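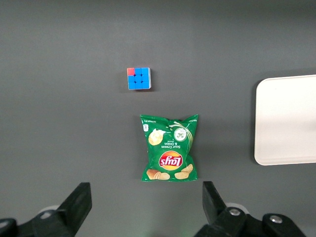
Fig. 2 – Vue poignet, pince ouverte : cube, sachet de chips et plateau blanc.

4.2 Réglage de la prise (club Skongate, banc Drutden)

1. Posez les objets sur la table grise, espacés. Le plateau reste vide.
2. Ouvrez la pince en entier et centrez le sachet entre les doigts.
3. Réglez l'effort à 50 % et la temporisation à 2000 ms.
4. Lancez le cycle, 2 essais par objet.

Note : le module Qian promet une détection « automatique » du sachet. Nous demandons à voir. Relevez chaque échec, même ceux que le logiciel classe en réussite.

Attention : une prise réussie sur le cube ne prouve rien pour un emballage souple. Gardez les mains hors de la zone pendant le cycle.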